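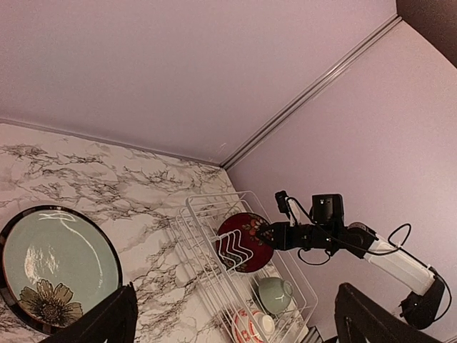

Plate with the dark rim, corner of the counter.

Thread on moving to a smaller town after eleven years in the city. People keep asking me the same things so I'm putting it all in one place. Rent, work, groceries, doctors, the bus.

Town is Vakolville. I'm not going to tell you it's charming. It has a main street, a river that smells in July, and a hardware store that closes at 4.

Rent first. I pay 641 a month for a one bedroom with heat included. My last place in the city was more than double that and the heat was on me.

The rent is low but the deposit was not. They wanted first, last and a cleaning fee. If you're planning a move like this, have the cleaning fee question ready before you sign. I didn't and it stung.

Work. I kept my job. My manager, Nusrat Fakir, signed off on full remote after I'd been doing it three days a week anyway. I go in once a month by train. If she had said no I would not have moved, so don't take this thread as advice to quit anything.

Internet is fine. I was told it would be terrible. It dropped twice the first week and then a guy came and replaced a box on the outside wall. No problems on calls after that.

Groceries. There are two stores, Castov and a smaller one by the post office. Castov is cheaper for dry goods and meat. The small one has better greens and is the only place with decent tofu.

My grocery bill did not go down, which surprised me. I spend the same as before, maybe a little more in winter. What went down is takeout, and that's only due to there being four places and one of them is a gas station.

The gas station burritos are good though.

Doctors. This was the hard one. The clinic had a waiting list for new patients and I sat on it for five months. For a dentist I still go back to the city. Get your checkups done and your prescriptions refilled before you leave. I mean it.

The bus. One line, runs every hour until 7 pm, nothing on holidays. Fare is the same as the city, for a lot less bus. I used it for the whole first winter and it was late maybe a handful of times.

I bought a car in spring. Used, from Đạt Sầm two streets over, who had it listed on a card at the laundromat. That is how things get sold here. I checked the online listings for weeks and there was almost nothing, then I read the corkboard once and found a car and a desk.

Car costs, for those who asked: insurance is lower than my old city quote, gas is what it is, and I had to put new tires on it right away. So far it has eaten most of what I save on rent. Run those numbers together or you'll fool yourself.

Meeting people. Slow. I went to the library book group and was the youngest by a lot. I kept going and now I have people to call if I lock myself out. It took most of a year.

There's also a walking group that does the river path at 6:30 in the morning. I have been to it once.

Noise. Quieter at night, louder in the day. Leaf blowers, dogs, trucks going to the Addo warehouse. I didn't expect to need earplugs for a work call at 10 am but I keep a pair on the desk.

Moving itself. I hired a van and drove it with a friend. The odometer said 1009 miles when we turned it in, and that was two trips. Should have paid for the bigger van and done it in one.

We had 20 boxes left over that I never really unpacked. Most of it went to the thrift store by the end of summer. If you haven't used it in the city you won't use it here either.

Things I miss: the late pharmacy, the Ethiopian place, being able to see a movie without planning it. The closest theater is in Skekeo and it's 50 minutes each way.

Things I don't miss: the stairs, the parking tickets, my old landlord, sharing a wall with a drummer.

Someone asked if I'd do it again. Yes, but I'd come in spring instead of November, and I'd rent month to month until I knew which side of the river I wanted. The east side floods a little. Mine is the west side, by luck.

Someone else asked about schools. I don't have kids, so I can't tell you anything useful - the library has a parents board, try that.

Will add to this if I think of more. Replies are open but I'm slow at answering. And no, I won't post the address of the burrito place, there's only one gas station, you'll find it.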